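Search this blog
Search
6 min read

The new one on the packing bench

I have been promising some of you a proper post about work since May, when I mentioned in passing that we were getting a robot and then went on for three paragraphs about my tomatoes. So, with the kettle on and the tomatoes looking after themselves, let me try to do it justice.

For anyone new, I work at Brultow, where we put together gift parcels and party bags for other companies and for shops, and a good number for ordinary people who have left a birthday too late. I started on the packing bench twelve years ago as Christmas cover and never quite left. There are 41 of us when everybody is in, and a lot more in the run-up to Christmas, when you can hardly get your coat on a peg.

The robot came from a firm called Ranura. It is an arm with two fingers, more or less, and it stands at the far end of the bench where the ribbon trolley used to live (the ribbon trolley has moved four times now and I still walk to the wrong place for it). The software that tells it which order is which is called Clisaler, and I have yet to hear two people pronounce it the same way. Ga-eun Moon says it like a perfume. Tomás Scanlon, our shift lead, says it like a complaint.

We'd been told about it in a meeting in the canteen, with biscuits, and you know how people feel when there are biscuits at a meeting. The manager was very clear that no jobs were going. I believed her, mostly. But I lay awake that night all the same, doing sums about the mortgage, and I know from talking to the others since that I had company in that. I think if I were ever in charge of bringing in such a thing I would let people say they were frightened at the start, out loud, and leave a decent silence for it. We went straight to questions about parking.

Anyway, it arrived, and for the first fortnight it did very little apart from annoy the engineers. Boxes it could manage. It was quick and neat with boxes and I will admit to feeling a bit sick watching it. Then they tried it on bags.

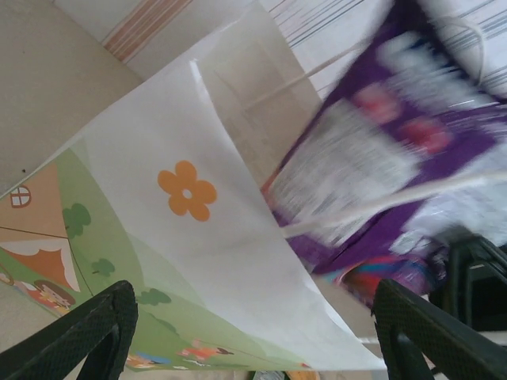

Bags are my department, or I like to think so, and I could have told them what was coming. A bag has no proper shape until you give it one. You put a hand inside and open it out, you feel where the bottom is, and you do all this while talking to your neighbour about her sister's wedding. The machine has to be taught every bit of that. The white paper ones with the orange flower and the little green hills down the side are the ones I think of when people ask me what is hard about it, because look how paper like that gathers and creases low down between the two fingers, and then there are those thin twisted handles, which go wherever they please. One handle lying across the opening is nothing to you or me. We flick it away with a knuckle. For the arm it was a whole afternoon's discussion.

So Ga-eun was asked to help, as she has the best hands on the bench, and then I was asked too, as I have the longest memory. For most of a month we spent our mornings with the engineers, packing slowly and explaining ourselves. It was a peculiar thing to be asked. Why do you turn the bag that way? Why do you pinch there and not higher up? I had no idea I did half of it. Ga-eun turned out to be a born teacher, very patient, and she would stop an engineer twice her age mid-sentence to make him feel the difference between two weights of paper. She has since been put on a course, paid for, and has a new title and a bit more money, and I was as pleased as if she were my own.

Now for what has changed, as that is what my cousin keeps asking me. The arm does the plain runs, where every parcel is the same, and it does around 80 an hour on a good morning. One of our biggest orders was 1,802 bags for a shop opening, and in the old days that would have meant a week of sore wrists and nobody speaking by the end of it. My wrists are better. I've stopped wearing the support at night, and I had worn it so long that my husband remarked on it.

What is left for us is the fiddly work, the personal parcels and the ones with a note inside, and putting right what the arm gets wrong. I like most of that. But the plain runs were also when we talked. You could do four hundred of something with your hands and have your whole mind free for company, and I learned more about the people I work with over those dull orders than at any Christmas do. The fiddly parcels need your attention, so the bench is quieter. I mentioned this to Tomás, and he didn't laugh. He has moved two of the tables so that we face each other, and break is five minutes longer than it was, though I'm not sure that has been cleared with anyone.

There is also the worry about the Christmas people. None of us lost our jobs, that was true, but fewer temporary staff were taken on last winter, and I started as one of those. I don't know what to do with that thought, so I am only putting it down.

Next they want to bring in something called Collet, for sealing and labelling, and there'll be another meeting. I've asked for a seat near the front - and I have asked for the good biscuits, the ones with the chocolate on.

Tomatoes next time, I promise. The ones by the fence are doing something very odd.

12 comments
Share 41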